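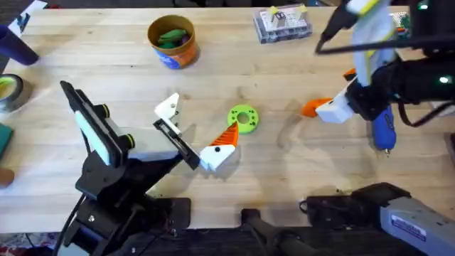 ## The table, the tub and the green ring

9/29/18

I've been promising a post about the pale table for so long that people have started asking if I still have it. I do! I love it more than ever, and I've got a fair amount to say about it, plus a tub of toy vegetables and a ring in the best shade of green ever made.

Table first. I found it at the big resale barn out in Merkirton, the one with numbered stalls that go up into the thousands for no reason I can work out (mine was 1504, and I walked past it twice). It was at the back with a pile of curtains on top, and when I lifted the curtains I saw that light blond wood with the grain running across in darker lines and I was done for. I drove home to Clarna, measured the room, drove back and paid for it. Nothing else I've bought secondhand has made me this happy.

It's scuffed. Nothing dramatic, just faint marks you notice when the light comes in low. I did think about sanding them out, and I even bought a tin of Utis, a clear wax that smells wonderfully of oranges, to finish it with afterward. Then I tried a little on the underside and it turned the wood a warm honey color, and I panicked and put the lid back on. The pale color is the whole point for me. Anything bright you put on it just sings.

So now the top gets a soft cloth and a drop of dish soap in warm water, then a dry cloth straight after, always along the boards. If there's a sticky patch I lay the damp cloth on it for a bit and go make coffee. My mother swears by vinegar for everything and I've been tempted, but the soap does fine and the room doesn't smell like a salad.

Now the green things. I am a complete sucker for lime green, and I know it's a color some people can't be in the same room with. The ring is a fat donut of a thing with a hole through the middle and little holes dotted around its face, and I can't leave it alone. I pick it up every time I walk past. It has that chunky feel that the best toys have, where you want to turn it over in your hand while you think about something else.
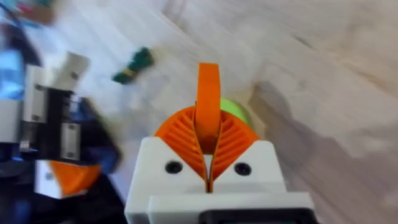 I painted the inside of a cupboard that color once, in the old apartment, so that you'd get a jolt of it when you went for a glass. It took 4 coats because the stuff was basically see-through, and I'd do it again tomorrow. Nothing cheers up a gray morning like opening a plain door and getting that in the face.

There's a shop in Clarna called Tak that sells mostly odds and ends for craft rooms, and they keep everything sorted by color instead of by type. Buttons next to clothespins next to balloons, all because they're yellow. It sounds maddening and it's the most fun I've had in a store in years. I went in for thread and stayed over 20 minutes at the green shelf alone. (I did forget the thread.)

It got me thinking about how I put things away at home. I'd always gone by type, blocks with blocks and so on, with labels, and I never kept it up past the first week. Color is easier for my brain. I see green, I go to the green place. It doesn't cover everything, and I'm still stuck on what to do with anything striped, but for the small stuff it has been wonderful.
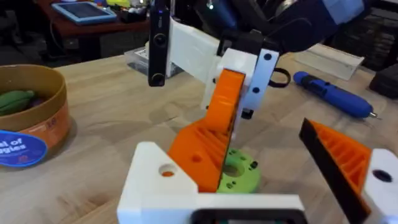 Which brings me to round cardboard tubs, my other big love. I'd take one over a plastic bin any day! They're light, they stand where you put them, and because there aren't any corners you never get crumbs and lost bits wedged in at the bottom. The one on the table is orangey brown outside with a tan rim, and the toy vegetables look so good in it – all that green, and then something dark and purple in with them. It's as nice as a bowl of fruit and it doesn't need eating by the weekend.

A few things I've learned about keeping cardboard tubs going, for anyone who wants to try:

- Wipe them with a barely damp cloth, never a wet one, and leave them open to air.
- If the rim starts to soften, a strip of paper tape around the inside edge helps a lot.
- Don't fill them to the top. Leave enough room to get your whole hand in and rummage.
- Skip the lid. I had lids for 2 of mine and they ended up as trays for paint.

I'm heading back to Merkirton in October for the fall sale and I've told myself I'm only looking for chairs. I want plain ones, light wood if I can get it, and I don't mind a bit if they don't match. If I come home with another tub as well, you'll get pictures of that too.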